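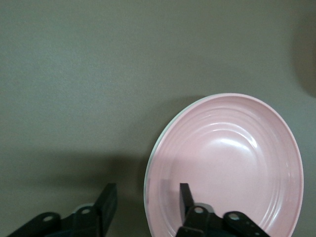
# How Does a Comic Get Made?

Have you ever finished a comic book in ten minutes and then flipped right back to page one? Me too! But somebody may have spent more than a year drawing it, and the way they do it is really cool.

## First come the tiny drawings

Most comic artists don't start with a big, perfect page. They start with thumbnails, which are little scribbly sketches of each page (some are as small as a playing card!). The people can be stick figures. The dog can be a potato with legs. All the artist wants to know is what happens in each box, and where the words will fit.

Those boxes are called **panels**. The empty strips between them are called **gutters**, just like the ones on a street. Your brain does a neat trick in the gutter. If one panel shows a girl holding a water balloon and the next one shows her brother dripping wet, you know exactly what happened, and the artist didn't have to draw it!

## Pencils, then ink

Next the artist draws the real page in pencil. Hadiza Olaniyan draws a comic called *Terkirside*, about a boy named Tarik who lives in a town full of talking geese. She does her pencils in light blue so she can see the black ink lines clearly on top. Her first book took 18 months and used up 100 blue pencils. That's a lot of sharpening!

Inking makes the lines dark and strong. Thick lines make things look close or heavy. Thin lines are great for hair, rain and whiskers.

## Words you can hear

Then come the speech balloons. A smooth balloon is for normal talking, a spiky one is for shouting, and a bumpy cloud means the person is only thinking. Sound effects get drawn too. A big crash needs big, wobbly letters!

## Which way do you read?

Comics in English go from left to right. Many comics from Japan, called **manga**, go from right to left, so you start at what looks like the back. It feels funny for a few pages and then your eyes get used to it.

## Try it yourself

Fold a sheet of paper in half, and then in half again. Open it up and you have four panels! Put a character in the first one, give them a problem in the second, make it worse in the third, and fix it (or don't!) in the fourth.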